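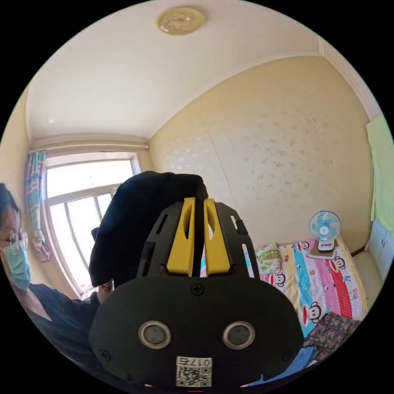 Progress report: hand-held gripper comparison, soft goods work package
Prepared for Gerd Engelhardt, Lerkgate
Prepared by Rüdiger Kramer, Detum test group, Kirville
Saturday, September 20, 2025

1. Status

Work on the finger comparison is on schedule. Work on the force logging is late, for the reasons given in section 4. Spending is within the amount approved in July and no change to the budget is requested.

The reporting period covered home trials of the hand-held gripper on clothing and bed linen. Bench trials on flat cloth samples were closed out in the previous period and are not repeated in this report, except where the home results disagree with them.

2. Finger sets

Two finger sets were under test. Set A is the slotted yellow finger supplied with the tool. Set B has the same outer shape with a softer tip pad, made by Wiegand to our drawing. Both sets mount on the same base, and changing from one to the other takes one person 12 minutes including the zero check.

Each set was used for 35 grasps per garment type. A grasp was counted as good if the garment left the surface and stayed in the jaws until the operator opened them. Partial lifts, where a sleeve or hem came up and the body of the garment stayed down, were logged separately and not counted as good.

On thick knits the two sets gave the same result within the spread between operators. On thin garments Set B was better. Set A tended to close over the top layer and slide off when the operator pulled toward the body. The bench trials had shown no such difference. The bench samples were clamped along one side, and we now think the clamping hid the problem.

Set B has a wear issue. The pad began to lift at its lower corner on 9 of the pairs delivered. Wiegand has proposed a different adhesive and a shallow step in the finger to hold the pad edge. We have accepted the proposal and expect revised parts in the next period.

3. Camera view during garment work

Garments are harder on the camera view than rigid objects. A dark garment held up in front of a bright window takes away most of the contrast at the fabric edge, and the exposure settles on the window.
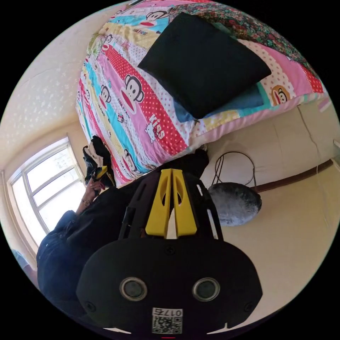

Dark clothing on a bright printed sheet gives the opposite case. The outline of the garment is easy to find, but folds inside it are not, and the print behind it produces many strong features that the tracker prefers to the cloth. Position tracking held up well in these sequences. Fold labeling did not, and the annotators at Lerkgate returned a number of clips as unusable for that purpose.

Three exposure settings were compared. Automatic exposure was kept as the baseline. Fixed exposure set on the bedding gave the best fold detail and lost everything near the window. Automatic exposure weighted to the region between the fingers was the best compromise, and we propose to make it the default for soft goods. It requires a firmware setting that is already present in the current release but is off when the unit ships.

Tool rotation was also reviewed. Operators turn the wrist a good deal when reaching to the side of a bed, and some sequences run with the horizon well off level. This had no measurable effect on tracking. It did slow down annotation, and a leveled preview has been requested from the software side.

4. Force logging

The force channel is still not usable. The signal drifts during the first minutes after power-on, and the drift differs from unit to unit. A warm-up period before each session reduces the problem but does not remove it. We have stopped collecting force data until the cause is known and have sent two units back to the workshop for inspection. Grasp results in section 2 do not depend on this channel.

5. Operator notes

Operators reported less hand fatigue than with the earlier housing. The main complaint is trigger travel, which is long for small hands. A shorter trigger has been drawn but not ordered. Working in pairs, with one person placing the garment and one holding the tool, was faster than working alone and gave more even starting positions.

6. Next period

Repeat the thin garment trials with revised Set B fingers.
Change the default exposure mode on all units and confirm with a short set of window-side sequences.
Report on the force drift once the workshop has opened both units.
Add towels and pillowcases to the item list, as agreed with Lerkgate in July.

One decision is needed from Lerkgate: whether the clips rejected for fold labeling should be kept for tracking work or deleted. Storage at Kirville is sufficient for either option. Please reply before the next delivery is packed.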